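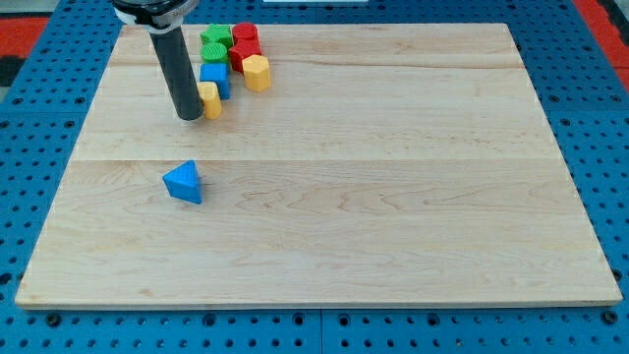 Why teach a robot to push blocks when it could pick them up? Pushing forces the policy to watch what it is doing the whole time, and a policy that keeps watching is the thing we want to learn how to build.

Week 9 handout: Learning to push from language
Reading time: 11 minutes

On Tuesday we finished with behavior cloning on a fixed goal. This week the goal comes in as a sentence, and I think it's the most fun part of the course!

The setup is as small as we could make it. The arm ends in a plain rod, so the only action is where the tip goes next in the plane of the board. Two numbers per step. The blocks differ in color and shape, and that gives us plenty to talk about: "push the blue triangle toward the yellow blocks," "move the red cylinder away from the green one," and so on.

Small doesn't mean easy. A rod touches a block at one spot, and if that spot is a little off center the block turns as it slides. Push a triangular piece on its flat side and it behaves for a while; catch it near a corner and it spins away. Crowded blocks are worse – you push one and its neighbors come along too.

How the data is made

Dilek Saraç's group collected 2702 pushes for the Drondirgate set by letting people steer the arm freely, with no instruction at all. The sentences were written afterward by someone watching the recordings. This is called hindsight labeling, and I love it, as every stretch of motion becomes a correct answer to some instruction. The operator never has to stop and reset the board.

Watch out for one thing when you train on it. Labelers like to describe the end of a push and skip the approach. If your clips start too late, the policy never sees how to get the tip around to the far side of a block, and it will happily shove things in the wrong direction.

What to look for in the results

Nerea Cuesta compared three clip lengths with everything else held the same. The middle one did best on single pushes. The longest did best when a person kept correcting the robot by voice, which surprised all of us. Her guess is that long clips contain more recoveries – worth arguing about in section.

For next time

Read the Kurnus notes on action noise, sections 3 and 4. Then write down one instruction that has two right answers on a board with two yellow blocks, and say what a policy trained on averages would do with it.

Related notes
Behavior cloning and drift
Pinusano: a simulator for planar pushing
The Ellwood baseline, step by step
Friction, contact and why blocks turn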